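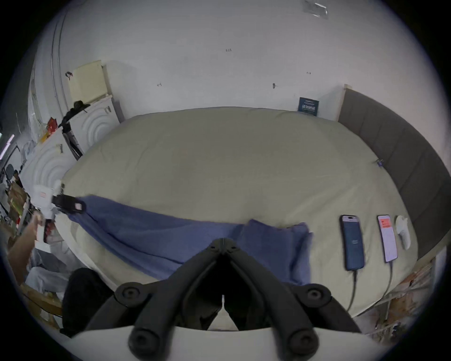 Slide 1. Towel task, hand-held gripper, Forstead set-up.

SPEAKER NOTES: The grip that wouldn't let go
Forstead users' afternoon, 17 May 2026

Title up, say hello, don't read the title out. Phones off etc. Straight in.

Who's used a Vanex hand-held? Hands up. Who's had one stick closed? (expect the same hands)

What happened. Short version. Towel folding, bed task. Operator closes on the hem, lifts, opens the trigger. Fingers stay shut. Operator pulls with the other hand to free the cloth, fingers release all at once, thumb gets nipped at the pivot. Bruise, no blood. Written up as a near miss, should of been an injury. Say that plainly, don't soften it.

Then we looked back through the logs. 47 sticky releases. 12 of them on one unit. All of them in our own records and not one raised as a fault. People shook the thing and carried on. I did too.

PAUSE. Water.

Cause, as far as we've got:
- lint in the pivot joint. Towels shed, cotton sheets shed, we never cleaned the pivots, only the pads
- return spring on the weak side when new, weaker after a few weeks
- Jitell logger records trigger position, NOT finger position. So on the trace the gripper is open. Looks perfect. This is the bit to slow down on

Somebody will ask if bad traces went into the training set. Yes. We pulled every session from the worst unit and we're still going through the rest. Don't get drawn into numbers here, take it offline.

Why it matters past our own thumbs: an arm trained on those traces thinks it has let go when it hasn't. Then it moves off, and takes the towel and whatever is on the towel with it. Tell the mug story if theres time. Skip if running late.

Next slide. Bench.
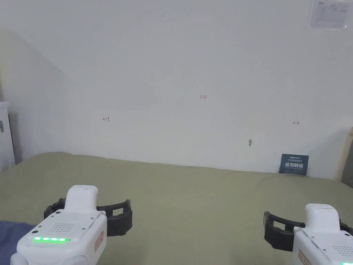 Yatsenko disagrees with me on the spring. A stiffer one only hides the lint for longer, the argument goes, and then when it does stick it lets go harder, so clean the joint first and leave the spring well alone until there's a finger sensor to tell you what the joint is doing.

Fair point. I've come round to half of it. We've fitted stiffer springs on 2 units, left the others as they were, and will compare in June. Do not promise a result.

What we do now:
- brush out pivots every 5 sessions, more with towels
- open and close with nothing in the fingers before each session, watch the fingers not the lights
- stuck on cloth? Put it down. Power off. Then free the cloth. Never pull against closed fingers
- any sticky release gets logged, even if it clears by itself
- one stick = unit comes out until it's been cleaned and checked

Lights: stress this one. Green means powered and talking to the logger on ours. Says nothing about the fingers. Had to be told this twice myself.

Still open: finger sensor, cost, who fits it. Vanex have our report, no answer yet, be polite about it.

Questions. If none, ask the room how often they clean thier pivots.

Leave the brush on the front table for people to look at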